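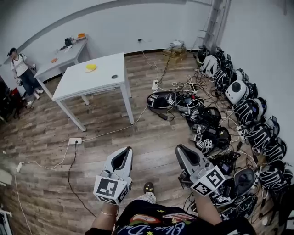

**Can I see a used car before I pay the deposit?**
Yes. Write to Ruba Daher at Stiser and she will propose an hour. Please bring your driving licence.

**How much is the deposit?**
It is 663 euros. We give it back if you cancel in 5 days.

**Is the service book always complete?**
Not for every car. When a stamp is missing, we write it in the advert.

**Do you take my old car in exchange?**
Yes, if it is not older than 10 years. Gorazd Papadopoulos makes the valuation, and the price stays valid until the end of May.

**Are winter tyres included?**
Only when the advert says so.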